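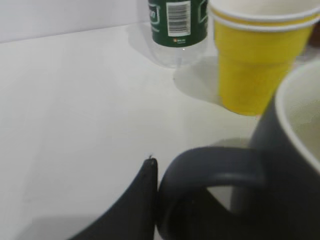

Couldn't the arm just stop when it feels the mug? A student in the back row asked me that on Saturday, before I had even set my coffee down, and I was so pleased that I threw out my opening and started from the question instead. So these notes start there too.

Week 6 handout: When the gripper doesn't know it is touching something
Posted in January by the course instructor, Branstead evening program

Our arm can stop when it feels a mug, but "feels" is doing a lot of work in that sentence. The Nudlow controller has no skin. It watches the current in the finger motor, and when the current climbs past a limit it decides that the fingers have met something. The fault we spent the evening on (I have been calling it the Kalamell fault, after the practice task where it first showed up) comes from that limit being set for one kind of object and then used for all of them.

Picture a mug handle and a thin plastic bottle. The handle pushes back hard and right away, so the current jumps and the fingers stop. The bottle gives a little, and then a little more, and the current creeps up so gently that the controller takes it for ordinary friction. By the time the limit is reached the bottle is well squeezed. In our log the limit was 52 percent of full current. Over 20 bottle grasps, 12 ended with a crushed wall, and the software marked every one of those as a success! Please do go back and read that log slowly, because the word "success" in it fooled me for most of an afternoon.

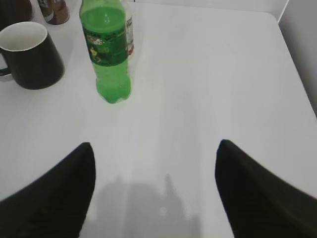

Lowering the limit was the fix that came up first, and one reply on the class board said it had been tried at 17 percent and the arm then gave up in mid-air, with nothing between the fingers at all. I was glad to see it written down. At 17 percent the motor's own drag is enough to trip the check, so we have traded a crushed bottle for an arm that closes on nothing and reports a grasp.

What we settled on, after a good deal of friendly arguing, was to look at two things together: the current, and how far apart the fingers are when it rises. A bottle has a width we know beforehand. If the fingers have gone past that width and are still closing, something is wrong, whatever the current says.

A word on safety, and then I will let you go. The emergency stop cuts power to the arm, and on this setup the fingers go slack when it does. A held object will drop. Keep your hands out from under it, keep full mugs off the table, and wait for the arm to settle before you reach in.

For next time, mark the point in your own log where the fingers pass the known width, and bring a sketch of the current curve. Pencil is fine.

Recent handouts
Week 5: Reading a motor current log
Week 4: Homing, and what to do when it fails
Week 3: The Heywood bench rules
Week 2: Open, close, and everything in between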